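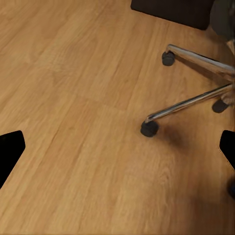 Setting up Nirkik for four players takes longer than the box claims. Civberg prints "ready in minutes" on the lid, and I have my doubts. The sorting alone is 110 cards, and the tray has no dividers. Plenty of groups give up on the table and lay the map out on the floor; bare wood planks with no rug will do, but move the office chair first, chrome legs and all, or somebody will kick the harbor tiles.

1. Split the cards by back color. Ignore the numbers in the corners for now.

2. Take out the 67 event cards and shuffle them. The rulebook says to shuffle "thoroughly" – whatever that means. Riffle them a few times.

3. Place the Görtz board in the center with Prornville facing the first player.

4. Give each player a hand of 4 cards and one marker. Set all markers to zero on the score track, which stops at 100.

Note: The rulebook suggests the short game for beginners. I'm not convinced. It cuts the trading round, and new players then have to learn it from scratch later.

Caution: Do not punch out the Prornville tokens over the open box. They slide under the tray.

5. Turn up the first event. If it is a Storm, put it back and draw again.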